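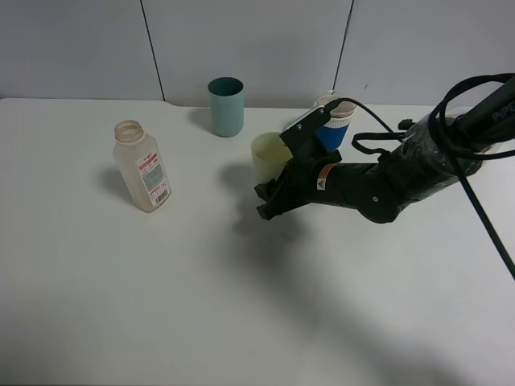
Trellitz Countertop Water Softener - Set-up Guide
Section 3: First fill and regeneration
Last updated: 2018-08-05
Print this page | E-mail this page

Do section 2 first (hoses, drain clip). If the drain hose isn't clipped, stop and go back.

3.1 Before you start
You need: the softener, salt tablets, a measuring jug, a bucket. Mains tap OFF. Plug out.

3.2 Filling the salt tank
1. Twist the lid a quarter turn left, lift off.
2. Pour in 2,000 ml of cold tap water. Not warm.
3. Add salt tablets up to the lower line. Leave a gap at the top.
4. Wipe the rim. Grit on the seal = leak.
5. Lid back on, turn till it clicks.

CAUTION: no table salt, no rock salt. Both clog the Zidura valve and we can't replace it under warrenty.

3.3 Setting the hardness
1. Dip a test strip, wait for the colour, read it off the card.
2. Turn the dial to the matching number. Between two numbers, go up.
3. Plug in. Green light, then amber.

Note: strip won't change colour? Probably damp. Use a fresh one from a sealed packet.

3.4 First regeneration
1. Hold RINSE until it beeps.
2. Tap on, slowly. Check both joints for drips.
3. Leave it. Takes nearly 8 minutes. Noisy at first, fine.
4. Run 600 ml through the outlet into the bucket and throw it away. Salty.
5. Light goes green. Done.

3.5 Cleaning dose
Resin cleaner goes in every 1,000 litres, or each April if you use less than that. Measure the dose into a cup first, never straight into the tank. Tilt the bottle over the cup with the neck just above it, as in the picture, and go slow. Then cup into tank, run RINSE once, throw away the first bucketful.

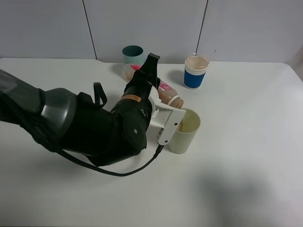 Softened water tastes different for the first few days, that's normal and it settles. Kettles and irons are fine on it. When you fill from a bottle instead of the mains (caravan kit only), hold it sideways over whatever you're filling, like the one above the cup, and keep the neck close so it dosn't splash the control panel. Fish tanks, no. Use the bypass lever.

3.6 If it won't rinse
- Amber flashing: tap is off, or hose kinked.
- Red: unplug, wait, plug in again. Still red, ring us.
- No light: check the fuse.

Cardoso and Fumier hoses both fit. Don't mix them on one unit, the threads differ slightly.

Contact: Keisha Ruiz-Ortega, Customer Help | © Trellitz 2018 | Back to top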